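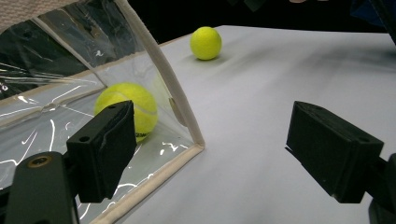
Start with the levee at Vemthorpe. It protects 1,803 homes, and most people behind it have never seen water in their street. Point to the two tennis balls, one inside the clear plastic walls and one out on the white table. Ask the room which one they would call safe. Most will pick the one inside. Then ask how many have checked which side of the levee their own house is on. Wait for hands.

Next, the September flood. The first warning went out 13 hours before the river came over at Badholm. Four hours later almost half the lower town was still home. Reasons people gave us: pets, no car, last time it was a false alarm, waiting for a neighbor to go first. Read these slowly. Don't comment on them.
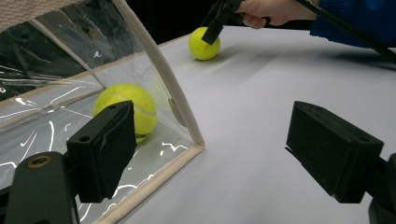
Notes by the Zirulell flood preparedness team, 21 March 2021

Skip the history of the levee if we are running late. Keep the part on repairs. Wouters did the survey and found two low spots, both near the pumping station. Say that the repairs are planned but not finished. If asked about cost, take the question at the end.

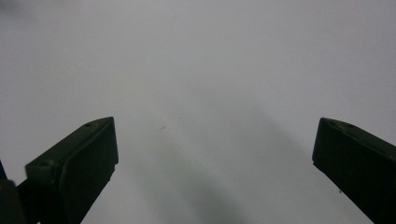 The old evacuation map for Badholm is the last point. It had the river and the main road on it and almost nothing else. Look at that stretch of pale gray, with no lines or printing across most of it, and try to plan a way out. The new map has street names, high ground and pickup points. Hand out copies now, one per household. Ask everyone to mark two routes before they leave the hall.

Questions. Repeat each one into the microphone.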